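Orkville Corner Store Prices

Shelf prices for everyday groceries in Orkville and Prillham, collected by hand and stored as plain CSV files.

Last updated: Mar 10, 2022

Contents

What this is
Files
Columns
How prices were recorded
Product groups
Package sizes and unit prices
Missing values
Known problems
Reading the files
Changes
License and citation

What this is

The data set holds prices for 159 grocery products in 13 small stores. Most of the stores are in Orkville. The rest are in Prillham and along Tejada Road, which connects the two towns and is treated as its own area in the files. Supermarkets are not included. Published price surveys for this area already cover them, and the point of this set was to get numbers for the places where people buy milk, bread and something for lunch on foot.

Every row is one product in one store on one visit. Prices are shelf prices in US dollars before sales tax. If a product had no shelf tag, the price was taken from the register or asked for at the counter, and the source column says which.

The set is useful for comparing stores within the area, for looking at how much more small packages cost per ounce, and for classroom exercises with messy real data. It isn't a consumer price index and shouldn't be used as one. The basket was picked by hand and isn't weighted by what people spend.

Files

prices.csv – the main table, one row per observation
products.csv – one row per product, with group, usual package size and unit
stores.csv – one row per store, with area and store type
visits.csv – one row per store visit, with weekday and part of day
notes.txt – free-text notes made during visits, lightly edited
joka.cfg – settings for the Joka import script

Store names have been replaced by codes such as OR-A or TJ-B. The street addresses are not in the public files and won't be added.

Columns

The columns in prices.csv are:

visit_id – links to visits.csv
store – store code, links to stores.csv
product – product code, links to products.csv
price – price in dollars, with a decimal point
size – package size as printed on the package
unit – oz, fl oz, lb or each
source – tag, register or asked
promo – y if a sale sign was up, n if not, blank if not recorded
flag – see Known problems

The store type in stores.csv is one of corner, gas, deli or mixed. A gas station with a deli counter is coded gas. Two stores changed type while the data was being collected, and the type given is the later one.

How prices were recorded

Each visit followed the same paper form, with products listed in the order they usually turn up when walking from the door to the back of the store. This order didn't suit every store but it was kept the same so that forms could be compared side by side. Forms were typed into a spreadsheet the same evening and checked against the paper by a second person before being added.

If a store carried more than one brand of a product, the cheapest one in the right size range was recorded. Brand was written on the form but isn't in the public table. Multi-buy offers ("two for") were recorded as the price of a single package, with promo set to y. Loyalty card prices were ignored.

Stores were asked before the first visit. Those that said no were left out and don't appear in stores.csv.

Product groups

There are eight groups: dairy, bread, canned, dry goods, produce, drinks, household and snacks. The group is set by product and doesn't depend on where the store shelves it. Trail mix is in snacks even where it hangs next to the baking supplies.

Produce is the weakest group. Many of the stores sell bananas, onions and potatoes and nothing else fresh, and a few sell them by the piece with no scale in sight. Those rows have unit set to each and can't be compared with the ones priced by the pound. Household covers dish soap, paper towels, trash bags and similar things that end up in the same bag as the food.

Snacks is the largest group by rows and the one with the most changes. Package sizes shift more often here than anywhere else in the table, and the same product may appear in three sizes at one store. The size printed on the package was always used, never the size on the shelf tag.

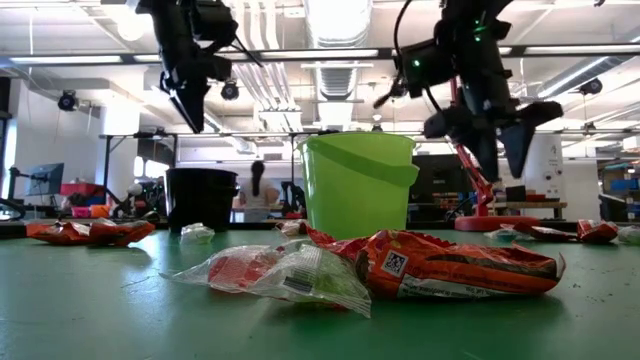

Snack packages, among them an orange wrapper and a clear packet with a barcode.

Package sizes and unit prices

Unit prices are not stored. They're easy to work out from price and size, and keeping them in the table led to errors in an earlier version when one was corrected and the other wasn't.

Sizes are given in the unit printed first on the package. No conversion has been done. Drinks are mostly in fluid ounces, but larger bottles are sometimes marked in liters first, and these were entered in fluid ounces from the second figure on the label. Eggs are unit each and size is the number of eggs in the carton, so a carton price has to be divided by size before comparing it with stores that sell half cartons.

For canned goods, size is net weight and includes the liquid. Drained weight is in notes.txt for tuna and beans when it was printed.

Missing values

A blank price means the product was on the form but the store didn't have it that day. A missing row means the product wasn't looked for. These are different things and shouldn't be merged. The short form used on some evening visits leaves out household and canned goods completely, so those visits have no rows for either group. The form column in visits.csv says long or short.

Out-of-stock items with the shelf tag still up were recorded with the tag price and flag o.

Known problems

December has fewer visits than other months. Several stores kept holiday hours, and the Prillham visits were moved or dropped – see visits.csv for what was done.

Flag values are:

o – out of stock, price from tag
s – size unclear or rubbed off, usual size from products.csv used
h – handwriting on the form was hard to read, best guess entered
d – price differed between tag and register, register price used
x – doubtful, leave out unless you've checked the notes

Bread prices at OR-C look too low. They are right. The store sells day-old loaves from the same rack and the tags don't separate them, so the whole series is flagged x.

Milk was recorded as whole milk only. Early forms just said "milk," and a few of those rows may be two percent.

Coffee was added late and has no rows for the first round of visits.

The area column has a trailing space in some rows of stores.csv. Strip it before joining.

Reading the files

All files are UTF-8, comma separated, with a header row. Text fields that contain commas are in double quotes. Spreadsheet programs tend to turn some of the product codes into dates, so import the product column as text.

To use the Joka import script, put joka.cfg in the same folder as the CSV files and run:

joka import --config joka.cfg

The script reads 2,000 rows at a time by default. On an older machine, set batch to 300 in joka.cfg. The result is the same, only slower. Joka isn't required and the files open in anything that reads CSV.

Changes

Latest version – coffee added, register prices now preferred over tags, unit price column removed, several product codes shortened.

Previous version – Tejada Road split from Orkville as its own area, notes.txt added, flag d introduced.

First version – Orkville only, long form only.

Old product codes are listed in products.csv under old_code for anyone with scripts written against the earlier files.

License and citation

The data may be copied, changed and shared, including for paid work, as long as the source is named. Please cite it as "Orkville Corner Store Prices" with the date of the version you used.

Corrections are welcome. Include the visit_id and product code, and say whether you're working from the public table or from a form.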